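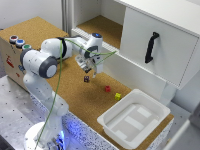 [liste-liège] Re: dalles qui se relèvent aux angles

De : Madalena Vieira
Date : 10/03/2022

Bonjour à tous,

Je réponds en vitesse, je repars sur le chantier dans 10 minutes. Pour les angles qui remontent : à mon avis c'est la colle, pas le liège. Même souci en octobre chez un client à Mutholm, 37 dalles à reprendre. La Saditz prend trop vite sur support froid, surtout si on l'étale large. Travailler par petites zones, encoller les deux faces, attendre que ça ne file plus au doigt. Et maroufler, vraiment maroufler, pas juste passer la main.

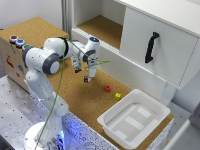
Temps de lecture : 2 min

Le message d'origine pour ceux qui ont pris le fil en route :

> Bonjour la liste,
> Sol en liège posé dans l'entrée et la cuisine, dalles Stineck de 4 mm, brutes, vernies après pose. Au bout de trois semaines les angles se relèvent côté fenêtre. Laissées une nuit seulement dans la pièce avant de coller. Est-ce que je peux recoller sans tout arracher ? Et est-ce que le vernis y est pour quelque chose ?
> Merci d'avance,
> Quispe

Alors. Une nuit c'est court. Deux jours mini, cartons ouverts, dalles sorties et pas empilées. Côté fenêtre ça ne m'étonne pas, le soleil tape et le liège bouge. Recoller oui, si l'angle est encore souple : seringue, peu de colle, une planche et du poids dessus jusqu'au lendemain. S'il casse quand on le soulève, changer la dalle.
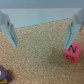 La pince vue de près.

Le vernis : possible. Une couche trop épaisse tire en séchant, j'ai vu ça sur des plateaux de table. Egrener légèrement, deux couches fines, basta. L'huile pardonne plus mais en cuisine faut en remettre souvent.

Quelqu'un a encore la réf du primaire dont on parlait ici l'an dernier ? Je l'ai notée sur un carton et le carton est parti a la benne.

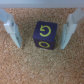 Commande groupée

Il me reste de la place sur la palette. Réponse en privé svp, pas sur la liste, avec épaisseur et surface. Pas de sous-couche ce coup-ci, le fournisseur est en rupture.

Bonne journée,
Madalena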